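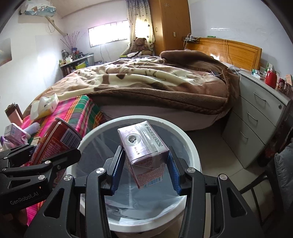
Dewanti Jugah asks whether a drink carton may go into the bedroom bin as it stands, or whether it has to be emptied and flattened first. Residents raise the point at the start of most terms, and the procedure in this section applies to every study bedroom in Edell House.

Section 6. Bedroom waste and bedside tidying

6.1 General

Each bedroom is provided with one bin, to be used with a clear liner. Clear liners are required so that cleaning staff can see the contents before lifting the bag. Coloured or opaque bags will not be collected.

6.2 Clearing the bed and the surfaces near it

1. Remove all drinks containers from the bed, including cartons, cans and bottles.
2. Set aside anything that is to be kept, such as flasks, tissue packs and boxed items, and return it to a drawer.
3. Empty any remaining liquid into the wash basin. Do not pour liquid into the bin.
4. Push the straw fully inside the carton, open out the corner flaps and press the carton flat.
5. Place the flattened carton in the bin.
6. Rinse drink cans and take them to the metals container on the landing. Cans are not to be left in bedroom bins.
7. Fold or straighten sheets and blankets so that they do not hang over the bin or touch any plug.

Note: A carton that is unopened and within its date may be handed in at the Skurard Room, where it will be placed on the shared shelf. Opened cartons are not accepted.

6.3 Changing the liner

1. Gather the edge of the liner from the rim and tie it once.
2. Lift the bag straight up. If it resists, let air in at the side of the bin before pulling again.
3. Fit a new liner and fold at least 6 cm over the rim.
4. Carry the tied bag to the Prarix store, door 17, before 9 p.m.

Liners are issued in rolls from the front office. Residents of rooms 117 to 297 should collect theirs from the Ezzat Wing desk.

CAUTION: Power strips and charging cables near a headboard must be kept clear of drinks at all times. If liquid is spilt on or near a plug, do not touch it. Leave the room and call the duty officer.

CAUTION: Batteries, vapes and broken glass must not be placed in a bedroom bin under any circumstances.

6.4 Queries

Questions on this section should be addressed to Yusri Yusof, Residential Services. Section last revised 3 Mar 2021.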